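Workroom users' meeting, Haddad Building: minutes
Mon 17 January
By the Isgate office

Print this page | E-mail this page

The meeting was held in the downstairs kitchen and opened at the usual time. Pumomico and Isgate were both represented. Apologies had been received from the second-floor tenants, who sent written comments on the desk and the cupboard. These were read out under the items they belong to.

1. Minutes of the last meeting

Agreed as correct, with one change. Under "Lighting," the words "to be replaced" should read "to be looked at." The lighting has now been looked at and no work is planned.

2. Matters arising

The door closer has been adjusted and the door now shuts without slamming. The key for the tall cupboard is still missing. A new lock will be fitted and two keys cut, one for each office.

The notice about deliveries has gone up in the hallway. It was pointed out that the notice gives the old phone number. Isgate will print a new one.

3. The taped grid

Most of the meeting was spent on this item. The blue tape was last done in September and it was agreed that parts of it now need attention. The straight runs are mostly sound. The trouble is along the edges, where the tape has become ragged in places, and the meeting wanted those lengths dealt with before they get any worse.
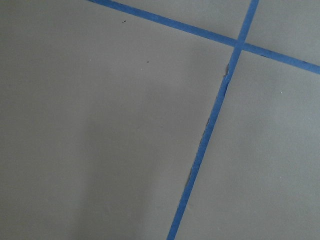

Pumomico would like to keep the present layout. Their staff are used to the sizes of the squares and have their own notes that refer to them. Isgate had hoped for smaller squares along one side, for sorting small parts, but said this could be done with loose card laid inside a square when it is needed. The layout therefore stays as it is.

There was a longer discussion about whether to lift all the tape and start again or to patch it. Points made:

– Patching is quicker and can be done in an afternoon.
– Patches laid over old tape make a ridge, and a ridge is the first thing to catch when something is slid across it.
– If a whole strip is lifted, the line has to be marked first or the squares will drift.
– Tape should be cut with a knife and a steel rule. Some people have been tearing it by hand.
– The crossings should be pressed down with something flat once both strips are on.

It was decided to replace a strip from end to end wherever its edge is damaged, and to leave the sound strips alone. No patches are to be laid on top. Pencil ticks will be made at both ends before a strip comes up. Anyone who finds a loose piece in the meantime should press it flat and put a note in the book, and should not trim it.

Brododora has quoted for tape in the same width. Their price for a full carton, delivered, is 679. The meeting thought a carton was far more than the room would use in a year and that old tape does not stick well in any case. Brododora will be asked for a price on 13 rolls. If they will not split a carton, Pumomico will buy from the hardware store and divide the cost.

A suggestion was made that a different color be used for the outside lines. There was some support for this but no decision. It can come back when the price is known.

4. The white desk

The written comments from the second floor were read out. They feel that the desk is being used as a place to put things down on the way in, and that whoever sits there next has to clear it before starting. The meeting agreed that this happens. The keyboard and mouse have to stay where a person can reach them, and there should be space for a hand to rest beside them. Cables are to be left the way they are found. Folders and books may be on the desk while they are in use and should go back on the shelf at the end of the day.

Small plastic pieces and offcuts are to go in the tray or in the trash. Several had been found under the keyboard. Hand tools go back on the rack when a job is finished, and this includes tools that belong to the person using them, if they are left overnight. Isgate asked for a drawer unit to go underneath. It was felt that this would leave too little room for knees, and a wall shelf will be priced instead. 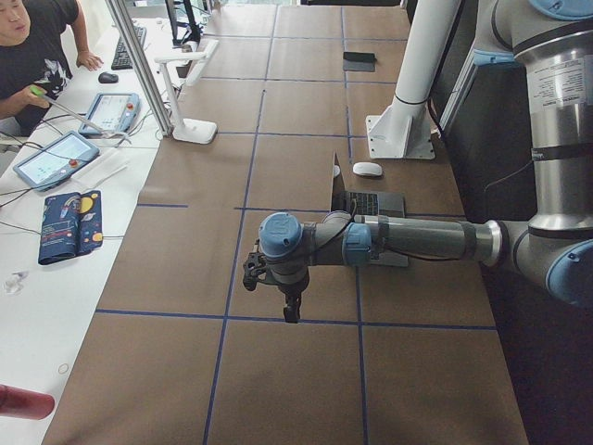

Who clears the desk when two groups have used it on the same day? The group that leaves last clears it, and anything they do not recognize goes in the box marked "Desk" on the windowsill. Items left in the box at the end of the month will be put out in the kitchen for a week and then thrown away.

The meeting also agreed that the desk should be wiped down on Fridays with a damp cloth. The spray cleaner is not to be used near the keyboard. Ring marks that will not come off with water can be left for the proper clean.

5. Keeping the squares clear

Isgate reported that papers and bags have been left across the lines and moved by other people, and that on one occasion a set of parts already laid out had to be laid out again. After some discussion the following was agreed for both groups.

Things that are being worked on should be inside a square where they fit. Where an item is too large for one square, it can go across a line, but it should be set down flat and lifted off again, not dragged. Drinks and food stay in the kitchen. Coats and bags go on the hooks, and more hooks will be bought. Laptops may be put down on the grid during a session and are to be taken away afterward along with their chargers. The same applies to mouse pads, which tend to be forgotten.

Tape must not be used to hold anything else down. There is a box of weights on the bottom shelf for this.

Sweeping was mentioned. The soft brush is the one to use, and it should be worked along the lines and never across them. The stiff brush has been moved to the yard so that the two are not mixed up. Isgate thought that a full clean would take around 3 hours with the room closed, and offered a morning when their own work is light. Pumomico will confirm whether the morning suits them.

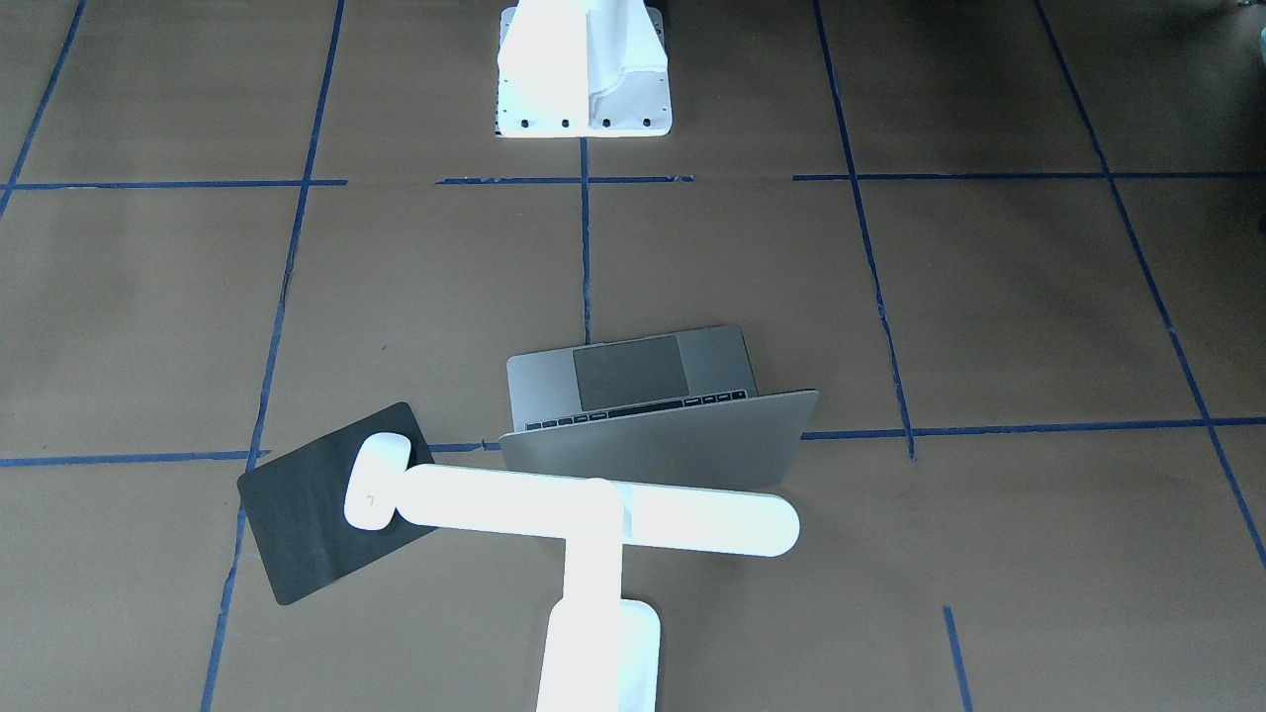 6. Storage cupboard

The second floor asked whether they could have the bottom shelf. It is at present full of flattened boxes, most of which are kept in case something has to be sent back. Both groups will go through their own boxes and keep only those for equipment bought in the past year. If that clears the shelf, the second floor may have it.

The packing paper is to be stood upright at the side of the cupboard. Bubble wrap can be kept in one bag on top. The labels on the shelves have faded and Isgate will redo them when the new lock goes on.

7. Costs

It was agreed that tape, cloths and brushes are shared equally between Pumomico and Isgate. Hooks and the wall shelf will be paid for by the building if the request goes in with a drawing. Isgate will make the drawing.

8. Actions

– Brododora to be asked for a price on the smaller number of rolls (Pumomico)
– Ticks to be made and damaged strips replaced after the tape arrives (both groups)
– Wall shelf to be measured and drawn (Isgate)
– New lock and keys (Isgate)
– Delivery notice to be reprinted (Isgate)
– Morning for the full clean to be confirmed (Pumomico)
– Boxes to be sorted (both groups)

9. Any other business

The kitchen radiator is noisy and has been reported. The bin store code has changed and is on the card inside the kitchen door.

The date of the next meeting will be set by e-mail. There being nothing further, the meeting closed.

Print this page | E-mail this page

Recent items
Bin store: new code
Haddad Building: heating and the kitchen radiator
Workroom booking sheet
Minutes of the September meeting
Deliveries: where to leave them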